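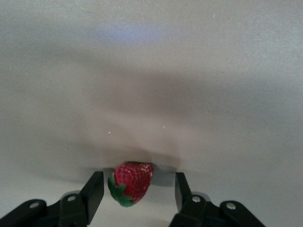 Publications > Robot Software > Pekix Planner > Section 4

4. Approach selection for small soft objects

The planner described in Section 3 was written for boxes, and it shows. Given a carton, Pekix proposes a grasp that any sensible person would agree with. Given a strawberry, it proposes one that any sensible person would agree with if the strawberry were a carton. The centre of the bounding volume is a fine place to aim until one end of the volume is mostly leaf.

We therefore split the approach into two stages. The first brings the open fingers over the fruit using the global pose estimate. The second throws most of that estimate away and works from the wrist view alone, where the fruit lies between the fingers and the only things worth knowing are how far it is from each of them and which way the stem end points. The correction is made in the plane of the table. Height is left to the arm's own joint readings, our attempts to recover it from the wrist view having produced numbers of great confidence and little use.

4.1 Centring

Let d be the signed difference between the left and right gaps, measured along the closing axis. The controller moves the wrist to bring d towards zero before the fingers are allowed to close. An early version closed and centred at the same time, on the theory that a berry would slide into place. It slid.

The stem angle is taken from a two-class mask, red flesh and green calyx, by joining the centroids of the two regions. Highlights are the usual trouble: a bright patch on the flesh is dropped from the red region and drags the centroid towards the leaves. We fill any hole enclosed by red and accept a small bias where the patch reaches the outline. Clyde Pennington's more elegant correction for this is in the repository, switched off.

4.2 Choosing a target in a mixed setting

A wrist view taken from higher up contains more than the fruit we want (Figure 4). Colour alone will not do, as an apple with red in its skin answers cheerfully to the red threshold, and green tips on bananas pass for calyx.

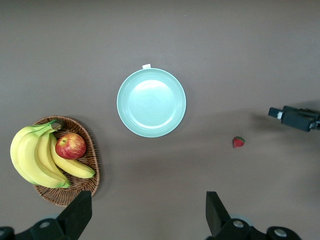 Figure 4. Wrist view with a plate, a basket of fruit and a single strawberry on the table.

The candidate filter in Utus handles this with three tests, applied in order of cost: the size of the red region, the presence of green touching it, and the clear space on either side for the fingers. The last does more work than we expected when we wrote it as an afterthought on a Friday. Fruit resting against other fruit fails it at once, and the more expensive segmentation is never called.

A second arm complicates the clear-space test. Its gripper can enter the view from the side, and its shadow travels a good deal further than it does. Our first build treated the shadow as an obstacle and waited politely for it to leave. The current build takes the second arm's position from the shared planner state and ignores dark regions that have no matching body — a rule that Rosalind Begay proposed in one line and that took us most of October to implement.

4.3 Tuning set

Thresholds were fixed on 400 stored wrist views, of which 336 contained a usable target and the remaining 64 did not. A further 92 views were held back and not looked at until the thresholds were frozen. The weights were then left alone, including one we dislike. Timing figures for the filter are given in Section 5, along with the cases in which it chose the apple.

Related items
Section 3: Grasp proposals for rigid packages
Section 5: Timing and failure cases
Zamora: a log viewer for two-arm planning
Notes on shadow handling in the Demthorpe build

Contact the authors | © Pekix project | Back to top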